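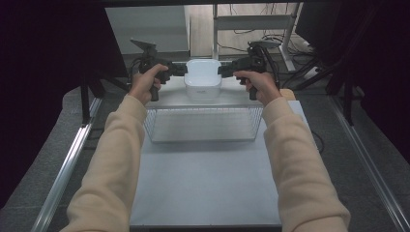 3.2 Seedling survival

Onion seedlings of the Baert and Patance lines were transplanted to the Lonunthorpe plots in September, 14 days after hardening began. Each line was set out at 50 plants per row. Survival was scored at day 56, using the scale of Ofori and Ocampo. Of the 1355 seedlings scored, most losses fell in the two lowest rows, where drainage was poor (Figure 2).

Figure 2. Losses by row position, both lines combined.

Row position had a larger effect than line - a pattern also noted at Tukley. Soil pH was not a significant factor.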